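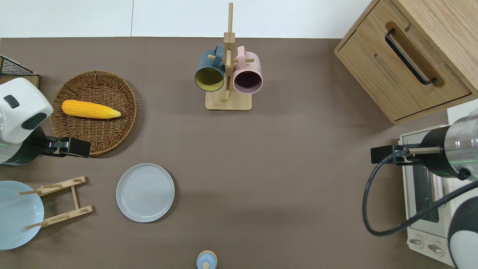
Keeping the cups you like: a talk with the owner of Sustora

I have been buying my plates at Sustora for years, so I should say up front that I'm not a neutral party. I went in once for a pie dish, came out with a pie dish and four soup bowls, and my kitchen has never been the same since. The shop sells secondhand housewares, mostly kitchen stuff, on the street that runs down to the Kan (that's our river, for those of you reading from farther away). When I started this series on people who changed jobs in the middle of their lives, the owner was the first person I wanted to ask.

She said yes right away and then spent a month telling me she had nothing interesting to say. She asked me to leave her name out, which is fine with me. Everybody in town knows who she is anyway!

We ended up talking twice, the first time on the phone while she was pricing forks. I asked what she did before the shop and she laughed at me.

"Billing," she said. "I did billing at Dristisix for 14 years. I was good at it, too. People want me to say I hated it and I didn't. I liked the folks, I liked having a desk with a drawer that locked. I just got to where I could do the whole day without noticing I'd done it."

She started there in 2000, straight out of a two-year business course, and she thought she'd stay until her first car was paid off. The car came and went. So did two more cars. What finally moved her was clearing out her aunt's house, a job that fell to her and her brother over one very long spring.

"My aunt had three sets of good dishes and ate off the same chipped plate every day of her life," she told me. "The good ones were still in the paper from the store. We found the receipts. I sat down on the kitchen floor with these receipts and I thought, well, who was this for?"

I told her my mother has a gravy boat like that. She said everybody's mother has a gravy boat like that, and that she has a whole shelf of them at the shop and they never sell until the week before Thanksgiving, and then people fight over them.

So she took some of the dishes home and used them. The rest she sold at a card table at the Vivstead flea market, and she had such a good time talking to people that she went back the next month with things from her own cupboards. Her brother started hiding his toaster when she came over. By the end of that summer she'd signed a lease on a former shoe repair place with a leaky back door, and she still hadn't told her boss.

"I wrote the letter on my lunch hour and then carried it in my purse for 2 weeks," she said. "It had coffee on it by the time I turned it in."

I wanted to know about money, because readers always write in and ask me about money. She was very open about it. The first winter was bad. She had saved up enough for the rent and had not thought about the heat, or the sign, or bags. (Bags! I would never have thought of bags either.) She did bookkeeping in the evenings for a dentist and a man who sold gravel, and she kept that up much longer than she'd planned to. She still does the gravel man's taxes.

"If somebody tells you they opened a shop and it paid for itself the first year, ask who they're married to," she said, and then asked if I was going to print that. I said I was.

She had to go then, a customer had come in with a crib full of saucepans. We agreed to do the rest face to face. 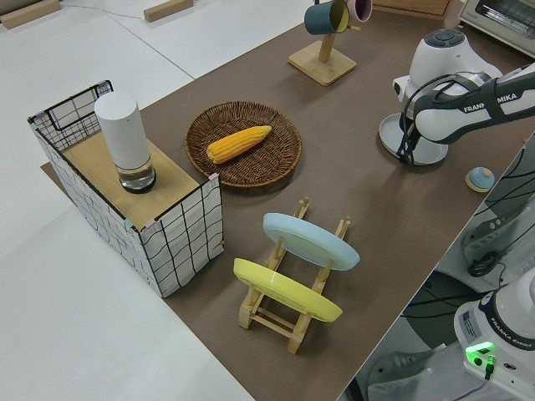
VIVSTEAD, May 3, 2021. It rained the whole way over and I got there late and soaked, and she gave me a dish towel for my hair and a cup of tea so strong I could have stood a spoon in it. We sat in the back with the door propped open. The door doesn't leak anymore, by the way. She fixed it herself, off a library book.

I started by asking about the past year, and she was quiet for a bit.

"I was closed and I thought, okay, that's that," she said. "And then people started calling me up. They were home, they were cooking three meals a day, and they'd found out they owned one decent knife. Somebody wanted a bread pan. Then everybody wanted a bread pan. I was leaving them on porches all over town."

She had no website then and she doesn't really have one now. What she had was a notebook with names in the front and things people were looking for in the back. When something turned up she'd call. I was in that notebook myself, for a potato ricer, and I remember the phone ringing and being so happy about it that I called my sister.

The notebook is still going and she let me flip through it. Some of it is easy (muffin tin, deep) and some of it would break your heart a little. One woman wants a lid. Only the lid, for a casserole dish she's had since her wedding, and she's been waiting on it since before I moved here.

"I look at every single lid that comes in," the owner said. "I carry the measurements in my wallet."

I asked what she tells people who want to clear out their own kitchens, and I was hoping for a system, I admit it. I love a system. A friend of mine read a book that told her to get down to 100 things in the whole house and she talked about it all through a birthday dinner. The owner made a face when I brought this up.

"I had a customer who did that," she said. "She gave me her colander. Then she came back and bought her colander. I gave it to her for what I paid, I'm not a monster."

What she does say is to take the good things out of the paper and eat off them for a while. If you don't care for them after that, bring them in and she'll make you an offer. She's choosy about nonstick pans and she won't take anything electric. She will not take any more fondue sets. She asked me to put that in, so please, people, no more fondue sets.

Does she miss Dristisix? Some days, she said. She misses being sick and getting paid for it. She misses a particular vending machine. She still has lunch with the women from billing, who come in as a group and rearrange her shelves when she's not looking, and one of them is thinking about retiring and has been asking a lot of questions about the empty place next door. Yarn, maybe. They haven't settled on it.

I had one more question written down, about what she'd tell somebody stuck in a job like hers was, but a couple came in wanting a roasting pan and she was up and across the room before I could get to it. I dried my cup and put it back on the shelf. Then I bought a butter dish, and I walked to the bus with it under my coat.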